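Budget for a second arm on a kitchen bench setup?

Posted by prorungate_bench, January 6, 2022

We do tabletop work with bowls, a pan and a toaster, and I have to send in an equipment request for June. Quote from Tapsell for spare gripper fingers is $559 a set.

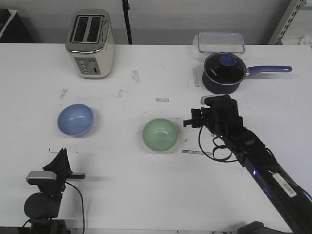 The other option is to put that money toward a new tabletop. Which would you buy first?

vuvadum

Fingers. We go through 4 sets a year, and the lead time from Tapsell was 6 weeks on our last order. Thin rims are hard on the tips, so test on your own dishes before you order a different shape.

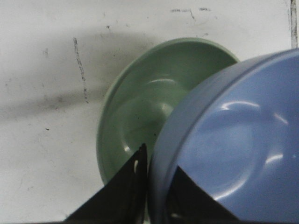

Green and blue bowls at the gripper, wrist view

Ask for a price on 2 sets together. They took a little off the shipping for us.

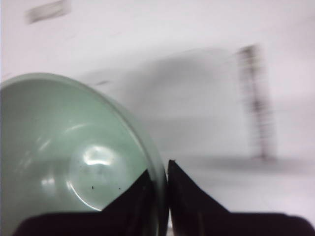 Also put cables on the request. They are cheap and always get left out.

unance_lab

Table can wait imo. Scuffs never bothered us. If you do replace it, get matte white, and budget for the time to redo your tape marks.

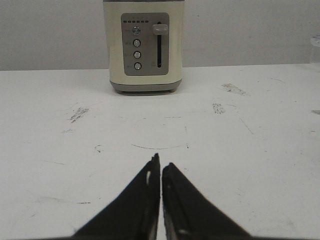
Toaster and tabletop from the wrist camera

No idea on the fingers, we make our own.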